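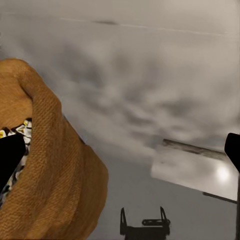
Figure 1. Simulated view with a woven bag at the left and a patterned fabric showing through its opening.

Moving a Department Website from Manual FTP Uploads to Scripted Deployment

Project report, Web Systems Practicum
Chiyo Tsuji
Sep 28, 2020

1. Background

The Iyer Lab website is a static site. It has project pages, a people page, a publications list, and a section of course handouts. Until this project, anyone who needed to change a page edited a local copy and uploaded it with an FTP client. The server is a shared host run by the department, and it serves whatever is in the public folder.

This arrangement had worked for years with one person doing the updates. By June there were six people with the password, and the problems were easy to find. Two people would edit the publications page in the same week and the second upload would erase the first. Files were renamed locally but the old ones stayed on the server. Several pages existed in two versions, one with a lowercase file name and one with a capital letter, and different parts of the site linked to different versions.

My project was to replace the manual uploads with a process that starts from one shared copy of the site and publishes it the same way every time. I was not asked to change the design or rewrite any content.

2. Requirements

I met with the people who update the site and wrote down what they needed. The list was short.

The site must stay on the current host. Moving to another host would need approval from the department and was out of scope.

A person who only edits text should not have to learn the command line.

It must be possible to go back to the previous version of the site quickly.

The FTP password must not be stored in the shared copy.

Existing web addresses must keep working. Some handouts are linked from printed course packets.

The host supports SFTP as well as plain FTP. It does not allow users to install software, and it gives shell access only to department staff. So everything that does real work had to run on our side of the connection.

3. Taking inventory

The first step was to download the full contents of the server and compare it with the local copies people sent me. I wrote a small script that walks through a folder, records each file's path and checksum, and writes the result to a text file. Comparing two of these text files shows which files are missing and which differ.

The server held 96 HTML pages. Of these, 17 could not be reached by following links from the home page. I sent the list of unreachable pages to the lab. Most were drafts or old copies, but a few were handouts linked from outside the site, so I kept those at their original addresses.

None of the local copies matched the server completely. I decided to treat the server version as the correct one in every case, then let people point out anything that had been lost. Only one correction came back, a missing footnote on a project page.

File names took longer than I planned. The server treats Report.html and report.html as different files, but the laptops most of us use do not. When I first downloaded the site to my laptop, one file of each such pair overwrote the other and I did not notice until the file counts failed to match. I repeated the download on a Linux machine and resolved the pairs there before putting anything into version control.

4. Design

The new process has three parts: a Git repository, a build step, and an upload step.

The repository holds the source of the site. Every page has its header and footer removed and keeps only its own content, with a few lines at the top giving the title and section. The header and footer are stored once, in a template.

The build step is done with Skerari, a small static site generator. I compared it with Plinder, which has more features and better documentation. Plinder wanted to control the output folder layout, and keeping our old addresses would have meant writing a redirect for almost every page. Skerari writes each page to the path you give it. It lacks a built-in search index, but the site has never had search.

The upload step is a script that connects over SFTP and sends only the files that changed. It keeps a manifest on the server, which is the same kind of checksum list I used for the inventory. On each run the script downloads the manifest, compares it with the new build, uploads new and changed files, deletes files that are no longer in the build, and writes a new manifest last. If the connection drops partway through, the old manifest is still in place and the next run sends anything that was missed.

Deleting files automatically worried the lab, and it worried me too. The script will only delete a file that is listed in the old manifest. A file that somebody placed on the server by hand is left alone and reported in the log.

5. Editing and publishing

Editors make changes through Retlow, the department's hosted Git service, which has an editor in the browser. A person opens the page, changes the text, and saves it with a short note. Saving starts a build. If the build succeeds, the result goes to a preview folder on the server that is not linked from anywhere and asks for a password.

Publishing to the live site is a separate action. An editor opens the pipeline page and presses the publish button next to the build they want. I considered publishing automatically on every save, but the people I talked to preferred to look at the preview first, especially for pages with tables.

Going back to an earlier version uses the same button on an older build. No separate rollback script is needed. The upload script compares the older build with the manifest and sends the difference.

Login details are stored as protected variables in Retlow. They are passed to the upload script when it runs and do not appear in the repository. We changed the old FTP password when the new process went live, and plain FTP was turned off for the account.

6. Problems during the work

Character encoding. Some pages were saved as UTF-8 and others in an older Windows encoding. After the first full build, curly quotes and accented names came out wrong on the people page. I converted everything to UTF-8 and added a check to the build that stops if it finds a file in any other encoding.

Time stamps. My first version of the upload script compared modification times and not checksums. Since each build starts from a fresh checkout, every file looked new and the whole site was uploaded every time. Changing to checksums fixed this.

Permissions. Files uploaded by the script were readable only by the account owner, and the live site returned an error for each new page. The script now sets file permissions after each upload. I should have caught this in the preview folder, but the preview folder had different default permissions from the live one.

Line endings. Editors on different systems saved files with different line endings, which made Git report whole pages as changed. A settings file in the repository now handles this.

7. Testing

I tested the upload script against a local SFTP server before using it on the real host. The tests cover a new file, a changed file, a deleted file, a renamed file, and a connection that closes during an upload. The interrupted case was the hardest to set up. I ended up having the test server drop the connection after a fixed number of files.

For the site itself, I ran a link checker on the old site and again on the new build, then compared the lists. Every address that worked before still works, including the handouts. A full upload of the site to an empty folder takes nearly 2 minutes. A normal update of a page or two finishes in seconds.

Two editors who had not seen the new process tried it with only the written instructions. Both were able to change a page and find the preview. One of them stopped at the preview and thought the change was already live, so I moved the publishing step to its own heading in the instructions and changed the label on the button.

8. Remaining work

The publications list is still edited as plain HTML. It would be better to keep the entries in a data file and have the build generate the page. I started on this but did not finish it, and the unfinished branch is in the repository.

Images are not resized. Some are several times larger than the size they are shown at — the build could handle this, but I did not want to change the look of any page during the move.

The files on the server that are not in the manifest still need to be reviewed. The log lists them on each run. Someone in the lab should decide which ones to bring into the repository and which to remove by hand.

The instructions for editors and the notes on the upload script are in the docs folder of the repository.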